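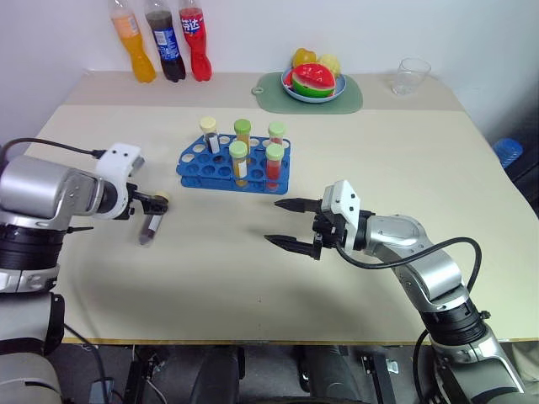
Tubos com tampa num suporte azul, com as garrafas de refrigerante ao fundo.

Perguntas frequentes – Kit de cores e densidades Sketow

Reunimos nesta página as dúvidas que chegam com mais frequência de escolas, famílias e clubes de ciências que usam o kit Sketow com bebidas e outros líquidos de cozinha. Se a sua pergunta não estiver na lista, escreva pelo formulário de contacto e indique o número que vem na etiqueta da caixa.

Sobre o kit

O que vem na caixa?

A caixa base traz um suporte de plástico para tubos, tubos transparentes com tampa de rosca, etiquetas brancas autocolantes, duas pipetas graduadas, um funil pequeno e o caderno de atividades. As bebidas, a fruta, os copos e a tábua não estão incluídos.

O kit é indicado para que idades?

As atividades foram escritas para crianças a partir dos oito anos, com um adulto na mesa. Há uma secção mais curta no fim do caderno, só com comparação de cores, que pode ser feita com crianças mais novas desde que seja o adulto a encher os tubos.

Todos os tubos têm o mesmo tamanho?

Dentro da mesma caixa, sim. Se comprou tubos avulsos da Zatex, verifique o diâmetro antes de os usar no nosso suporte. Os modelos mais largos ficam presos no piso de cima e não descem até ao de baixo.

As cores das tampas têm algum significado?

Não têm um significado fixo. A cor serve para distinguir grupos ou turmas, ou para separar as amostras da manhã das da tarde. Alguns professores usam sempre a mesma cor de tampa para o mesmo tipo de líquido, mas isso é uma escolha de quem organiza a sessão. Quando há mais do que um tubo com a mesma cor de tampa, a etiqueta é a única forma segura de os identificar.

Posso comprar só as tampas?

Sim. São vendidas em sacos de uma só cor ou em sacos mistos. As tampas da série antiga, vendidas com a marca Dremov, têm uma rosca diferente e não fecham bem nos tubos atuais.

Sobre os líquidos

Que bebidas funcionam melhor?

Refrigerantes de cores fortes, como os de laranja, os vermelhos e a cola. As diferenças veem-se bem através da parede do tubo e as crianças não precisam de luz especial. Sumos com polpa também servem, mas depositam no fundo e tornam a leitura menos clara passado algum tempo.

É preciso tirar o gás aos refrigerantes?

Para comparar cores, não. Para comparar densidades, sim. Deite a bebida num copo, mexa com uma colher e deixe repousar uma noite. As bolhas agarram-se à pipeta e à parede do tubo e falseiam o volume. Além disso, um tubo fechado com bebida gaseificada pode ganhar pressão, e a tampa salta quando se desenrosca.

Porque é que a cola parece preta na garrafa e castanha no tubo?

A camada de líquido que a luz atravessa é muito mais grossa na garrafa do que no tubo. Com uma camada fina passa mais luz e a cor parece mais clara. É uma das atividades do caderno: deita-se a mesma bebida num tubo, num copo e num prato fundo e comparam-se as três cores.

Que quantidade devo pôr em cada tubo?

Para as atividades de cor, encha até meio. Para as de camadas, siga as quantidades da ficha. Os líquidos muito escuros leem-se melhor em pouca quantidade, com um papel branco por trás.

Posso misturar duas bebidas no mesmo tubo?

Pode, e há uma ficha para isso. Deite primeiro a bebida com mais açúcar e depois a outra, devagar, com a pipeta encostada à parede. Se deitar tudo de uma vez, as cores misturam-se logo e é preciso recomeçar.

Podemos beber o que sobra?

O que ficou na garrafa, se nunca foi tocado pela pipeta, pode ser bebido. O que passou pelos tubos, pelo funil ou pelos copos de trabalho vai para o lava-loiça. Recomendamos separar logo no início um copo limpo para beber e deixá-lo noutra mesa.

As garrafas têm de ter rótulo?

Convém que tenham. A lista de ingredientes faz parte da atividade sobre corantes, e muitas crianças gostam de procurar o mesmo código em rótulos diferentes. Rótulos noutras línguas também servem: os códigos dos corantes costumam ser iguais ou parecidos, e a tabela no fim do caderno ajuda a encontrá-los.

Sobre a mesa de trabalho

Como devo arrumar a mesa?

Sugerimos a arrumação seguinte, que resulta em quase todas as salas. As garrafas ficam atrás, encostadas à parede, onde é mais difícil derrubá-las. O suporte fica ao meio, com espaço livre à volta. A tábua, o prato e os copos ficam de lado. A parte da frente da mesa deve ficar desimpedida para as mãos e para as folhas de registo.

A mesa tem de ser branca?

Não, mas uma superfície clara ajuda a ver as cores e os pingos. Se a mesa for escura, ponha uma folha de papel branco debaixo e atrás do suporte. Uma parede lisa e clara por trás também facilita as fotografias.

Para que servem a tábua e o prato?

Para a segunda parte do caderno, em que se associam as cores dos líquidos a frutas e legumes. O prato leva a fruta e a tábua serve de base, para que nada escorregue para cima dos tubos. Uma tábua com furo para pendurar arruma-se melhor no fim.

A fruta pode ser de brincar?

Pode. Para a atividade das cores até preferimos a fruta de brincar: não larga sumo, não se estraga e pode ser guardada de um ano para o outro. Uma fatia de melancia é muito útil, porque junta o vermelho, o branco e o verde na mesma peça. Para as atividades de sumo natural, claro, é preciso fruta verdadeira.

Não temos copos de vidro. Há problema?

Nenhum. Qualquer copo transparente serve, incluindo os de plástico rígido. Evite copos com desenhos ou com fundo colorido.

Quantos tubos devo pôr no suporte?

Para a primeira sessão, poucos. Não é preciso ocupar todos os furos, e é mais fácil pegar num tubo quando os do lado estão vazios. Ponha os tubos nas duas filas de forma desencontrada, para que os da frente não tapem os de trás.

Como escrevo nas etiquetas?

Com lápis ou caneta de tinta permanente, antes de colar. A tinta das canetas de gel borra quando a etiqueta se molha. Escreva uma letra e um número curto, e guarde o nome completo da bebida para a folha de registo. Cole a etiqueta ao alto, deixando uma faixa de líquido visível.

Limpeza e conservação

Os tubos vão à máquina de lavar loiça?

Não recomendamos. O plástico fica baço com o calor e as tampas podem deformar. Lave à mão com água morna, detergente suave e o escovilhão, e deixe secar com a boca para baixo, fora do suporte.

O suporte ficou pegajoso. Como o limpo?

O açúcar dos refrigerantes acumula-se nos furos do piso de baixo. Ponha o suporte de molho em água morna durante uns minutos e passe depois o escovilhão em cada furo. Não use álcool nem acetona.

Quanto tempo posso guardar os tubos cheios?

No frigorífico, até 2 dias, bem fechados e de pé. Depois disso as bebidas com sumo começam a fermentar. Se notar uma tampa inchada ou um cheiro estranho, abra o tubo dentro do lava-loiça, virado para longe da cara, e deite o conteúdo fora.

Como tiro as manchas de corante da mesa?

Limpe logo com um pano húmido. Nas mesas claras, o vermelho é o que mais marca. Uma pasta de bicarbonato e água costuma resolver as manchas mais antigas – experimente primeiro num canto.

Encomendas e peças

Qual é a referência do suporte azul?

O suporte de dois pisos em azul tem a referência 581.

Há um conjunto para escolas?

Sim. O conjunto escolar Jacobs traz 70 tubos, tampas de várias cores, suportes e 400 etiquetas. O caderno é enviado em papel e também em ficheiro para imprimir.

Partiu-se um tubo. Preciso de comprar outra caixa?

Não. Os tubos são vendidos à unidade. Se o tubo já vinha rachado, envie uma fotografia pelo formulário e mandamos outro sem custo.

Quando sai o novo caderno de atividades?

Está previsto para maio. Quem já tem o kit pode pedir apenas as fichas novas. As fichas atuais continuam válidas e não é preciso trocar nenhuma peça.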